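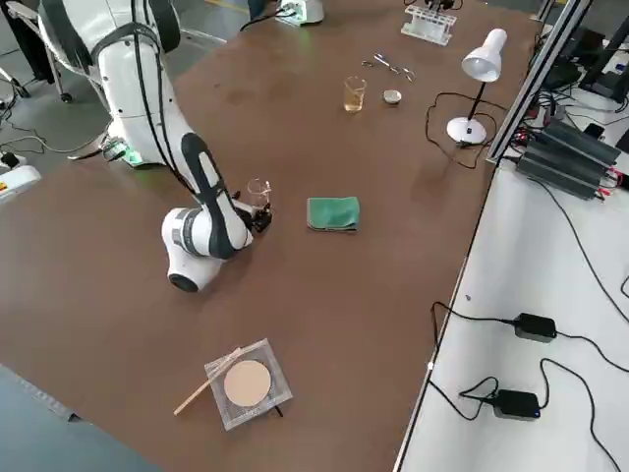 Ticket: Planner treats held beaker as an obstacle, refuses to move
Component: Doda perception / Stovari planner bridge
Status: Closed (fixed on branch, merge pending)
Opened: 24 February 2022

Summary

With a clear glass beaker in the gripper and lifted off the table, every plan request comes back START_STATE_IN_COLLISION. The arm is in collision with the thing it is holding. Technically correct, and no help at all.

Steps to reproduce

1. Load the bench scene with both beakers, the cloth and the wire gauze.
2. Grasp the empty beaker and lift.
3. Ask for a plan to anywhere. Home will do.
4. Read the error. Repeat until bored.

Expected: arm goes somewhere.
Actual: arm holds beaker up and waits for guidance.

Log

First comment. The beaker with the yellow liquid picks and moves fine. Only the empty one fails. Doda sees pale yellow as a solid object and sees clear glass as a rumor.

Second comment. Suggestion from the Pruller team was to raise collision padding. Tried it. Now the arm also refuses to go near the desk lamp, the scissors and, for one memorable run, its own elbow. Reverted.

Third comment. Dumped the planning scene at the moment of failure. There are 2 beakers attached or nearly attached to the gripper. One is the mesh Stovari adds on grasp. The other is a blob Doda builds from depth noise along the rim, published as a fresh object with a fresh ID. The attach step whitelists contact for the first and has never heard of the second.

Fourth comment. Why it works with liquid: the filled beaker gets a clean detection before the grasp, so the ID carries over and the blob gets merged. The empty one is detected late, about 300 ms after the attach message, and by then the merge window has shut. Whoever set that window left no comment in the config. The blame log says it was me.

Fifth comment. Fix in two parts. Merge window raised to 2000 ms. Also, anything Doda reports inside the gripper's swept volume while an object is attached is now folded into that object instead of being published alone. The second part does the real work. I kept the first because I had already typed it.

Sixth comment. Reran on the bench with the empty beaker. Plan found on the first request, home and back. The Engelhardt simulator still passes both before and after the fix, as its glass is perfectly visible and always has been.

Left open

- Folding may swallow a real obstacle if it sits right against the held object. Separate ticket.
- Merge window needs a comment in the config. Assigned to me, deservedly.
- Simulator needs worse glass. Moved to April.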